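How a Gripper Gets Its Checkup

A gripper is the part of a robot tool that picks things up. The one at the Nilturby workshop is held by a person, who squeezes a handle to open and close two stiff fingers. A small camera on the tool records what the fingers do.

Fingers wear down. Dust collects on the tips, and screws work loose a little at a time. Raquel Seixas checks the tool after every 200 grasps.

First she wipes each finger with a dry cloth. Oil from skin makes the tips slippery, so she holds them by the sides.

Next she looks at the screws. A loose screw lets the finger tilt, and a tilted finger meets its partner at the wrong spot. She turns each screw until it stops -- no harder, or the thread can strip. A thread is the spiral groove that lets a screw hold on.

Then she opens the fingers all the way and closes them slowly. Both should move the same distance. If one lags, the slide it rides on needs cleaning.

Last, she points the camera at a plain tabletop with the fingers open. Both tips must show in the picture. If one is missing, the camera has shifted and has to be set straight.

The result goes in the logbook. The newest entry is number 293.

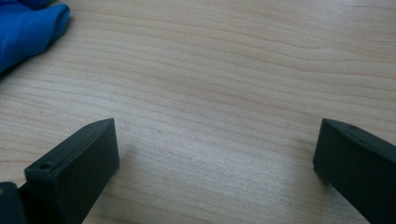
Gripper open over a wooden tabletop, with both fingertips in view.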